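Print this article | E-mail this article

Robot teaching by demonstration

Robot teaching by demonstration is a way of giving a robot a task by leading it through the movements, instead of writing a program for each one. The person doing the leading is usually called the operator or demonstrator. The robot's joint positions are recorded during the movement, often together with camera images, and the stored record is called a demonstration or episode. Depending on the system, the record is either played back unchanged or used to train a control model.

Two main methods are in use. In hand guiding, the operator takes hold of the arm and moves it directly. In remote control, also called teleoperation, the operator moves a separate device and the arm copies the motion.

Small assembly and sorting jobs are common test tasks. They need few parts and can be set up again quickly. Notched wooden slats that slot together at right angles are one such case: a joined piece can be gripped, carried and set down as a unit, or handled one slat at a time beside a tray.
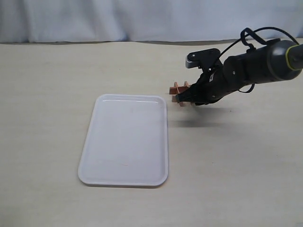

Hand guiding

For hand guiding the motors are switched to a low-resistance mode, and the weight of the arm is balanced by the controller where the hardware allows it. The operator feels contact with the part directly, which helps in tasks with a close fit. The chief drawback is that the operator's hands and sleeves appear in the camera images and may hide the part. Some workshops therefore play the recorded motion back with nobody near the table and keep only the images from the second run.

Remote control

In the leader and follower arrangement, the operator holds a small arm with the same joint layout as the working arm. Joint angles are read from the leader and sent to the follower at a fixed rate. The Wedach trainer, built in Mornport, sends 30 readings a second and uses a sprung trigger to close the jaws. The later Famel controller replaced the leader arm with a handheld grip, and its users reported more trouble with wrist rotation.

Force is the weak point of the method. Without feedback the operator judges contact by eye, and thin parts are easily pushed sideways or gripped too low. A slat standing on its edge is harder to place than one lying flat, as it must be let go without tilting.

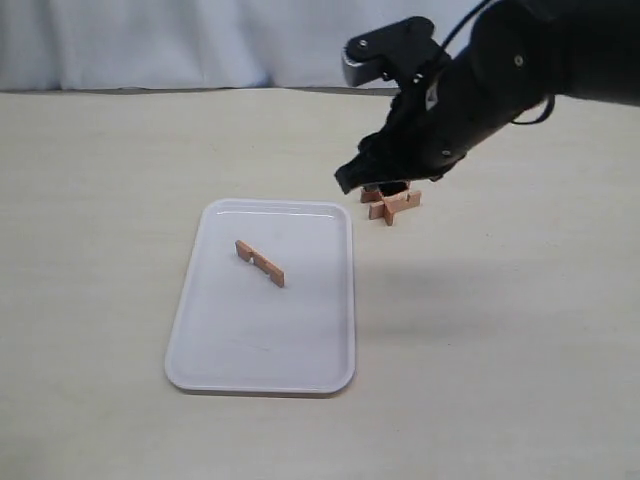
Cable slack also affects the result. A loop that is too short pulls on the wrist near the end of its travel, and one that is too long may brush the work surface. Stubbs and Michalski recorded 200 episodes of a slat task on the Wedach trainer and rejected 17 of them, mostly for late release of the jaws. They advised that the start position of each part be varied on purpose between episodes.

Recording practice

An episode normally begins and ends with the arm in a set rest position. Pauses longer than a second or two are trimmed, as a model trained on them may learn to stop. Lighting and backdrop are kept plain in early work and changed later. The Stępień collection, with 970 episodes, stores failed attempts in a separate folder with a short note on each.

See also: Hand guiding; Leader arm; Parallel gripper; Playback programming

Filed under: Automation > Robots > Teaching methods

Last changed: Feb 11, 2019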